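Publications > Clonemmont Robotics Group > Teaching by Hand > Section 4

4. Collecting Demonstrations with Hand-Held Grippers

4.1 Why we moved away from the remote rig

Our first round of teaching, carried out in February, used the Volau remote control station. The operator sat at a pair of small leader arms and the robot's own arms followed. It worked, and we are still fond of it, but every new operator needed a long warm-up before the motions stopped looking stiff. Small contact tasks suffered the most. People who would wipe a plate or pick up a sponge at home without thinking became slow and careful at the station, and the learned policy copied that caution faithfully, pauses included.

The Drato hand-held grippers changed this more than we had hoped. The demonstrator holds one gripper in each hand and does the job directly, feeling the contact through the handles. The fingers have the same shape as those on the robot, so a grasp that holds for the person is a fair guide to one that should hold for the machine. We were delighted by how quickly people took to them! Most needed only a few tries before their movements had the easy, slightly overlapping rhythm of ordinary two-handed work.

4.2 Tasks and sessions

We recorded 360 demonstrations in all, split over 8 kitchen tasks. Each was done with 2 grippers, even where one hand had little to do. We kept the idle hand in the recording on purpose. A policy trained on both hands has to learn when a hand should stay put, and this is a surprisingly rich thing to learn: people park a hand close to the work, ready to steady something, and seldom pull it all the way back.

Demonstrators were given the goal of a task but no script for reaching it. Barnabás Szalai ran the sessions and asked people to start again only if an object left the table or a gripper lost tracking. Hesitations, second grasps and small corrections all stayed in. Earlier we had trimmed such moments, and the resulting policies were lost as soon as a first grasp slipped.

4.3 Sponge and rack

The task we return to most often in this paper is the sponge task, in which the right gripper handles a sponge near a dish rack while the left stays available (Figure 3). It looks plain and is full of good problems. A sponge gives way under the fingers, so the width of the gripper says little about how firmly it is held. The rack has a tall handle that the wrist must go around, and each demonstrator found a slightly different path past it.
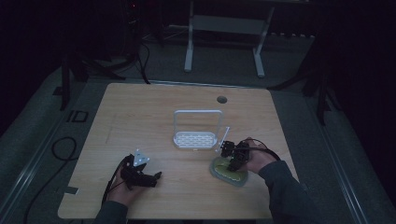

Figure 3. Two-handed demonstration with hand-held grippers: the right at the sponge, the left near the table surface beside the white dish rack. Photo: Andor Veres.

We kept 196 demonstrations for training the policies compared in Section 5; the others were set aside for testing or for the study of operator differences. Recordings were passed through the Kiss alignment tool, which matches the two gripper paths to a common clock and flags any stretch where they drift apart.

Cable handling deserves a word for anyone planning a similar setup. The grippers are wired, and a cable that pulls on the wrist shows up in the data as a slow sideways lean. Leaving generous slack on both sides cured most of it. We have since tried routing the cable along the forearm with a soft strap, which demonstrators liked even better, and those later recordings are treated separately in Section 6.

Clonemmont Robotics Group | Contact the authors | Page updated August 25, 2018 | Back to top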